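I first played Promura on a train, with the sound off, and missed my stop. So when Gisela Reuter agreed to talk to me about the hub town in her small studio's next game, I said yes before I'd even checked the diary.

The game is called Brastley, after the town where you start, and it's a puzzle adventure for up to four players. Between chapters everyone drops back into the town square to swap hats, leave notes and generally muck about. I wanted to know why so much work had gone into a place where you can't win anything!

"People asked us that inside the studio as well," Gisela told me, laughing. "Ludger wanted a menu. A nice one, with music. He made a good case for it, too, and we very nearly did it."

Ludger Nolte writes the code, and he joined us halfway through with a plate of biscuits. "I still like menus," he said. "You press the thing and you get the thing. But then we put a bench in the square as a test, and the testers sat on it. One pair sat there for 32 minutes. I had to go and ask if the game had crashed."

The bench stayed (it's outside the bakery, if you've got the demo). So did the notice board, where you can pin up messages of up to 168 characters. Gisela says the limit came from the size of the paper they'd drawn, and they never got round to changing it.

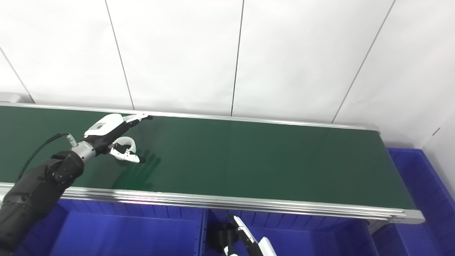 Getting lost on purpose

I played the demo for a whole evening and couldn't find the hat shop, which I confessed to. Gisela looked delighted.

"Good! It's up the steps behind the clock. We had a big arrow over it in October and I hated it. You'd walk straight there and never see the canal."

Ludger was less sure. "We'll get letters," he said, and took another biscuit.

They do at least have a map now, drawn by Armindo Pacheco, who also did the shop signs. You buy it from a woman on the bridge for 2580 coins, and that seemed steep to me, so I said so. Ludger says the price used to be 4000. I'd have paid it by the end of that evening, to be fair.

I asked if the town would change as you play. Some of it will, Gisela said: shutters come down, a boat arrives, and the baker gets a second oven after chapter three. She wouldn't tell me who's on the boat.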